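4.2 Viewing at home and the talk after the film

The second part of our study concerns what families do with an animated film when it has ended. In the first part we coded the dialogue of the films themselves, and there we followed the usual practice in research on children's cinema. But a coded dialogue tells us only what was offered to the child. It does not tell what the child took from it, and for films whose message is stated as openly as in our corpus this difference is important.

We therefore asked families in two towns, Carkbridge and Grirkdale, to watch one film from the corpus at home and to keep a short diary. The towns were chosen for a practical reason: both have a public library that lends films, and in both the library agreed to hand out our diary sheets together with the disc. In total 400 families returned a diary that could be used. Diaries with fewer than 6 entries were left out. The collection began in June and was closed on 24 January 2022.

The diary had an open page for the child and an open page for the adult. The adult was asked to write down any remark about the film made in the two days after the viewing, in the words of the child as far as possible. We did not give a list of topics. In an earlier trial such a list had the effect that parents asked the children about friendship and prejudice, and the children politely answered about friendship and prejudice.

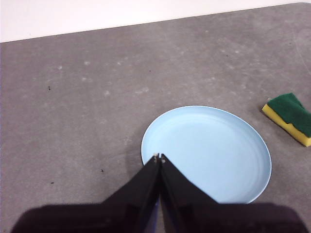
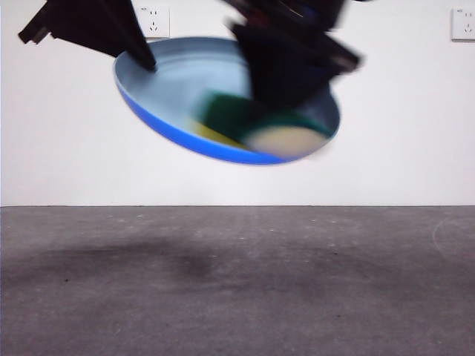
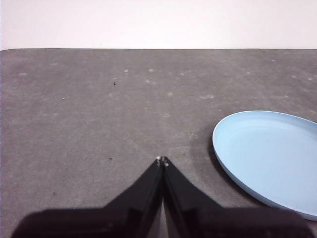
Figure 3. Light blue round dishware and a gray tabletop. First: plate on the tabletop. Second: shallow pan held by gripper fingers. Third: plate on the right side of the tabletop.

The remarks were then divided into units. A unit is one statement about one thing, so that "the villain was silly and I liked the song" gives two units. After this step we had 3000 units, of which 2000 came from children and the rest from adults. Each unit was read by two coders, who worked separately and met only to settle the cases where they did not agree. Most of these cases concerned jokes. A child who repeats a joke from the film may be giving an opinion on the character, or may simply like the joke, and the diary often does not allow us to decide. We coded such units as "repetition" and did not count them as comments on the message.

The most common subject in the children's units was the side characters — above all those who are afraid, greedy or clumsy. The heroine was mentioned less often than we expected from her time on screen. When she was mentioned, it was mostly in connection with a mistake she makes in the middle of the film, and not with the speech at the end where the moral is explained. Adults, on the contrary, wrote much about the final speech. Several of them found it too long, and a few wrote that they had used it to begin a conversation with the child.

This result agrees only in part with the model of Giremberg, in which the young viewer first follows the hero and later turns to the other figures. It is closer to the position of Xiao, who considers the side character as the place where a child can safely try out a fault. Our material cannot decide between the two, as the diary covers two days and the model of Giremberg is made for repeated viewings over a longer time.

A difference between the towns was found only for songs. Families in Grirkdale noted more singing than families in Carkbridge, also when the age of the children is taken into account. We have no good explanation for this. It is possible that the library staff in Grirkdale mentioned the songs when they handed out the disc, but we did not ask them, and the point is left open for section 5.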